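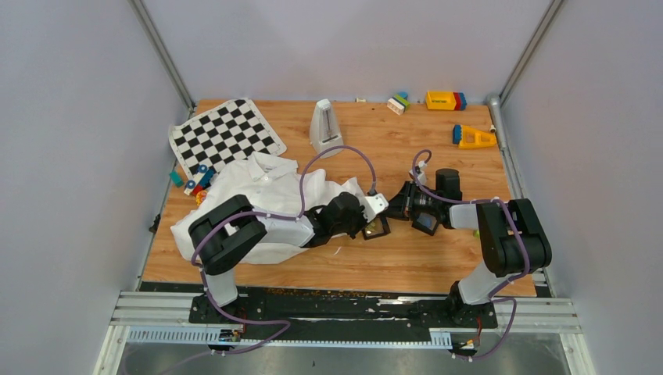 Ticket 2787
Subject: Left arm lags during shirt demos
Product: Tu teleop, bimanual
Opened by: Wissam Moussa, Plallach
Status: Reopened (again)

Symptom
Left follower trails the left leader by a beat whenever I drive both arms together. One arm alone is fine. The shirt task needs both, so naturally that's when it happens. By the time the left gripper closes on a collar, my hand has moved on to a sleeve and the recording shows a robot with second thoughts.

Tried so far
Restarted Tu. Restarted the PC. Restarted Tu again, with feeling.
Swapped the left and right leader ports. The lag stayed on the left.
Recalibrated both arms per the Vusell sheet, skipping step 5, which refers to a button we don't have.
Threw out 14 demos. The policy would have learned to hesitate, and it hesitates plenty already.

Reply from Melto support, 9:40 am
Please confirm that the workspace is clear and the cables are not under tension.
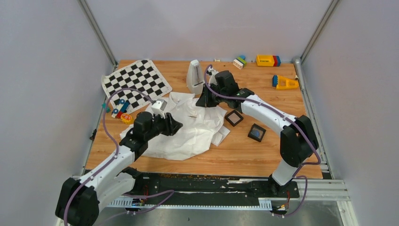

Cable tension I can rule out. I moved both arms slowly through their full reach with torque off and nothing pulled, and the lag is the same in any pose. As for clear, define clear. The toys, the checkered sheet and the blocks stay put between tasks so the backgrounds match the May recordings, and the cloth is the job. The grippers get over it from both sides without bumping into anything, so I don't think the toy truck is to blame.

Reply from Melto support, 11:15 am
Are both followers set to the same smoothing value?

Update, 11:30 am
They are not. Right is at 4, left is at 14. The change log says I did that in May, to steady a pouring demo. I have no memory of this and would like it noted that the log could be lying.

Set left to 4 and recorded 5 new demos. No lag in any of them. Please leave the ticket open until I've done a full batch. Also, step 5 still needs a button.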